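Pradico wrist camera set: README and known problems

Last edited in October by Oksana Pylypenko

Please read the part "The sleeve fault" before you train anything on this set. Two groups have already used the October copy without reading it, and they had to repeat their work.

What is in the set

The set contains recordings from the small camera on the left wrist of our robot. The robot worked in the corridor and the supply room of the Ponwood building. There are 300 episodes. Each episode has the wrist video, the joint positions of the arm and the fingers, the motor currents, and a short text file with the task name and the operator's remarks.

The tasks are simple: reach down beside a cabinet, open a door, push a cart a short way, pick up a soft object from the floor. We did not try to make the tasks difficult. We wanted many ordinary repetitions by more than one operator.

Folder layout

episodes/ one folder per episode, numbered from 001
remarks/ the operator's text files, same numbers
faults/ the episodes with a confirmed fault, moved out of the main folder
tools/ a script to join video and joint data, and a script to check the currents

The numbers of the moved episodes are not used again. If you find a gap in the main folder, look in faults/ first.

The sleeve fault

In 16 episodes the fingers of the left hand did not close fully, although the controller reported that they had closed. We found the cause late. The ribbed sleeve over the back of the hand had moved forward, and its edge was caught under the first joint of one finger. The motor pulled against the fabric, reached its current limit and stopped. The controller takes a stop at the current limit as a sign of contact with an object, so it wrote "grasp complete" in the log.

For the person who only reads the log, these episodes look successful. In the video you can see that the fingers stay open. In eight of them the robot then lifted the arm with nothing in the hand, and the episode was still marked as a success.

There was also one safety matter. During a cart task the hand did not hold the handle, the arm continued its planned motion, and the forearm pushed the cart sideways in the direction of the operator. Oratile Hlongwane pressed the stop button and was not hurt. After this we stopped all recording until the hand was inspected.

What we changed

The sleeve is now fixed with a strap at the wrist. Before every session the operator opens and closes the hand three times with no object and compares the currents with the reference file. If one finger differs by more than 20 percent, the session does not start. The controller also compares the finger position with the current, and it does not accept a grasp from the current alone.

The operator must stand behind the floor tape during all cart tasks. This rule existed before, but it was not written down.

How to recognize a bad episode

Run the current check in tools/. It finds most of the cases, but not every one, so please look at the video also. The base of the fingers is the important place. The light in the corridor is strong and the floor can become almost white next to the hand, so you may need to lower the brightness of the video. The dark fabric of the forearm often covers a large part of the view, and the script does not remove it.

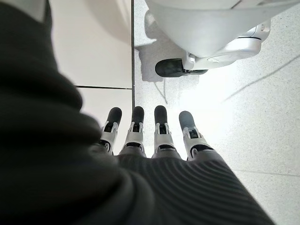

Text and fault review: Oksana Pylypenko. Recording: Oratile Hlongwane, Thandeka Naidoo

The camera sees the fingers from the back of the hand. For this reason the palm side is usually hidden, and a small object inside the hand can be missed. Use the joint positions together with the video when you decide if a grasp is real.

Labels

Mpho Van Wyk corrected the success labels by hand after the fault was found. The old labels are kept in a separate column with the name label_before. Please do not use this column for training. We keep it only for people who study wrong success reports.

Still open

We do not know how long the sleeve was out of place before the first bad episode. Some earlier episodes show a slightly higher current in one finger, and the grasp was good. They stay in the main folder with the remark "current high".

If you find another doubtful episode, write its number and the time in the video to Thandeka Naidoo.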